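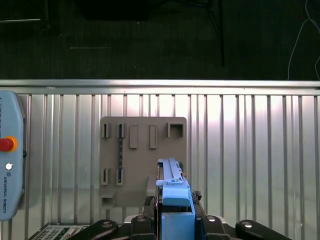
gripwrench
So I finally swapped the stock rubber fingers on my Serkow two-finger for printed ones, and I'm torn about keeping them. I've been at it since March and this is version 4. The job is putting long skinny parts into a board on the wall, and the old fingers let them roll. With the light blue set, one finger rounded and the other squarer, the part sits pointing up at the board and I can see the groove along the top from the wrist camera. Love that! But the fingers flex a bit when I push into a slot. Anyone running printed fingers on a UR long term?

pandabolt
Nice setup. I'd blame the filament before the shape. What are you printing in?

gripwrench
Plain PLA, 3 walls. I know, I know.

Mossy_Tom
Disagree with panda, stiffer plastic won't save you if the tips are that long. I went back to metal on my Girker after 1,420 cycles because the printed ones had crept out of line. Metal costs more and I haven't touched them since.

pandabolt
I have 2,522 cycles on one nylon pair and they're fine, so "won't save you" is a stretch. Depends how hard you squeeze.

Izzati Krishnan
I'm with Mossy on tip length but I wouldn't buy metal yet. Drop the grip force first and try again. Also, is that dark foam on both sides doing anything? I tried foam on a Pandey gripper and it got in the camera's way more than it helped.

gripwrench
It does hide part of the shelf low on the board, fair point. I'd still rather bump foam than bump the board. Will try lower force tonight and shorten the tips if that doesn't do it.

Mossy_Tom
Post the slot numbers when you have them, and use the same part every time or we'll be arguing about this until summer.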